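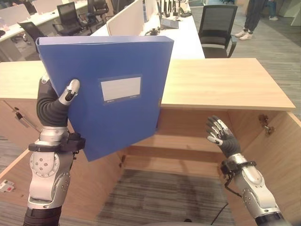

Print this post | E-mail this to a friend

2026-02-19, posted by Alari

So the Navo quote came back, and wow. The arms I'd planned for! The hands I had not (they're priced separately, and so are spare fingertips). I'd set aside 7 months of savings in December and it doesn't cover both.
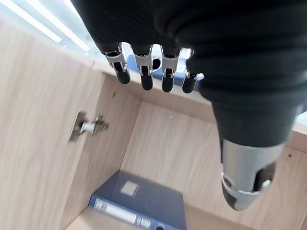 Camargo will do a pair of hands for less, but shipping to Pestholm adds $1,000 and takes 8 weeks. Ugh. 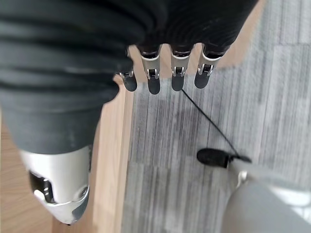 My other line item is the boring stuff. Cables, connectors, spare gloves. A thin black cable lying across gray carpet looks like nothing until you price 2 of every kind, so I'm putting in for covers too. Still waiting on the glove price.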